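Ticket 2683
Product: Urkari booking server, version 2
Site: Surnlow Garment Care, Birnik
Opened by: Elisa Bassi
Assigned to: Nazareno Guerra
Priority: normal
Status: resolved

Summary: Collection labels print with the wrong pickup day

Reported by customer

Labels printed at the front counter show a pickup day one day earlier than the day shown on the booking screen. The screen is correct. It does not happen on every order. Shirts and bed linen are affected, and alterations look fine. We have been correcting the labels with a pen. No change was made at our end that I know of.

Nazareno Guerra

Please send the following:
- the order numbers of one good label and one bad label
- the time each order was entered
- the contents of the print log for the same day
- the time zone shown under Settings, Server

Elisa Bassi

Order numbers and print log sent by mail. The bad one was entered after we close the counter, from the back office. The good one was entered in the morning. Time zone on the server page is correct. Samuele checked the clock on the counter PC and it matches the server.

Nazareno Guerra

Log received. The booking record holds the right date in both cases, so the database is not at fault. The date is changed between the booking record and the label template. In the bad order the template received midnight local time, converted it to UTC, and dropped the time portion. That moves the date back one day.

What I can't explain yet is why the morning order is right. Both went through the same printer queue. Please check whether the two orders used the same template. The template name is in small print at the bottom of the order page.

Samuele Bassi

Not the same. Morning order says "counter", evening order says "counter-old". The back office PC has counter-old set as the default. Alterations always use their own template.

Nazareno Guerra

That accounts for it. The template counter-old was written for version 1, where dates were stored as plain text. It was kept during the July upgrade so that open orders could be reprinted, and should have been removed afterward. Steps to correct:

1. On the back office PC, open Printing, Defaults.
2. Change the label template from counter-old to counter.
3. Restart the print service.
4. Enter a test order for one shirt, pickup two days ahead, and print the label.
5. Reprint any open order that was labeled from the back office.

Do not delete counter-old until step 5 is done. The reprint list is built from the template name.

Elisa Bassi

Steps 1 to 4 done. Test label is right. The reprint list shows 35 orders, almost all of them shirts. Is it safe to print them in one batch?

Nazareno Guerra

Yes. Leave the sort order on rack number - the labels will then come out in the order the garments hang.
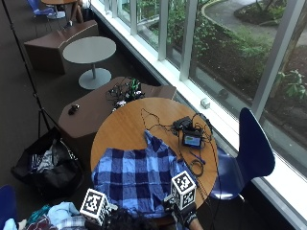 Birnik, September 21, 2018

Batch printed and old labels replaced. Viola Martinelli compared the new labels with the booking screen and found no differences. One order had been picked up already and was closed by hand. Template counter-old has been deleted from both PCs.

One remaining question from Ubaldo Santoro at the Nam branch: they run the same version but have never used the back office for orders. Do they need to do anything?

Nazareno Guerra

Only if counter-old appears in their template list. If it does, it can be deleted straight away, provided the reprint list for it is empty. I have added a check to the upgrade script so that version 1 templates are reported at the end of the run.

Resolution: obsolete label template set as default on one workstation. Default changed, open orders reprinted, template removed.

Ticket closed by Nazareno Guerra.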